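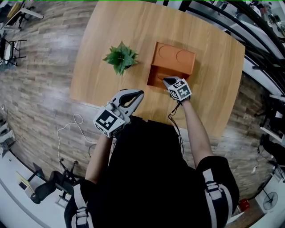

Paiva merger vote — are you voting yes or no?

Shareholder Discussion > Small Caps

mallee_saver
Evening all. I've got my proxy form for the Kovside offer sitting on the kitchen bench and I keep picking it up and putting it down again. For anyone who hasn't waded through the booklet yet, they're offering $1.29 cash or Kovside scrip for every Paiva share, and the board is recommending it in the absence of a superior proposal. I've held since the float, added a few more when the Jevano contract fell through and everyone was running for the door, and I'm very fond of the company, which I know is a silly thing to be. Would love to hear how others are leaning before the July meeting.

tin_teapot
I'm a no, and a fairly grumpy one! Have a look at the independent expert's range in the back half of the booklet. The offer only just scrapes in at the bottom end of it, and that's with what I'd call a very gloomy view of the Brondetden depot. They paid 11 million for that site and it's valued as though it'll sit there growing weeds forever.

harbour_lights
Morning, and sorry in advance for the essay. I'm voting yes and I don't feel too bad about it. I agree with Teapot that it's not a generous price, but the shares were at 80-something cents before the announcement and hardly anyone was trading them. I tried to sell a modest parcel last year to help my daughter with her bond and it took me the better part of a month to get it away without pushing the price down on myself. Cash in the bank has a lot of charm at my age.

tin_teapot
Fair enough on the liquidity, Harbour, and I hope your daughter's settled in nicely. But a thin market is exactly why Kovside turned up when they did. They already had nearly 20 per cent before they said a word to the rest of us. If enough of us say no I reckon they come back with a bit more.

quiet_ledger
Or they walk, and we're back in the eighties by lunchtime. I've been through one of these where everyone held out for the bump and the bidder packed up and went home. Took me years to get square.

mallee_saver
Thank you both, this is very helpful even though you're pulling me in opposite directions. Does anyone understand the scrip option? I rang the shareholder line and the young fellow was lovely but mostly read the booklet back to me.

quiet_ledger
Page references are a bit of a mess, but in short, you get Kovside shares at a fixed ratio, so what they're worth on the day depends on where Kovside is trading. There's a cap on the total too, so if too many people choose scrip you're scaled back and get the rest in cash. Worth asking your accountant about rollover relief if you've got a decent gain — it may not cover the cash part.

harbour_lights
And watch the small parcel rule! Anyone with fewer than 400 shares is paid in cash whatever box they tick. My brother-in-law has a tiny holding and was quite put out.

tin_teapot
Still a no from me, but I'll happily shout the first round if I'm wrong. Mallee, whichever way you go, post the form early. Mine has to be in 48 hours before the meeting and our mail is shocking.

mallee_saver
Will do. I'm leaning yes with half in scrip, if they'll let me split it. Off to ring that nice young fellow again.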